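How a Museum Looks After Old Maps

A paper map can last a very long time if it is stored the right way. The map room at the Rurovov Museum holds 238 maps. Most were printed for armies and railroads.

Paper has three main enemies: light, damp air and insects. Light makes ink fade. Damp air lets mold grow. Insects eat the glue and the paper itself.

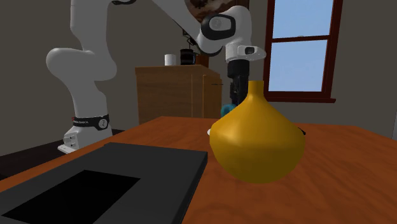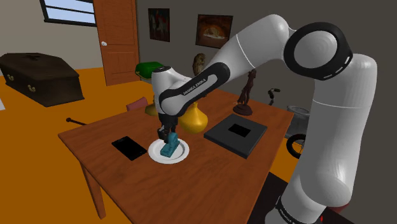 A robot arm at a wooden table, two views.

Each map lies flat in a wide steel drawer. Folding is not allowed — a fold weakens the paper fibers, and the map will tear along that line. The air in the room is kept at 50 percent humidity. Humidity is the amount of water in the air.

When a map goes on display, it stays on the wall for 27 weeks. Then it goes back in its drawer to rest in the dark, and another map takes its place.

Word to know
Archive: a place where old papers and records are kept.

The map room is open to families on Sunday afternoons. Bring a pencil — pens are not permitted near the maps.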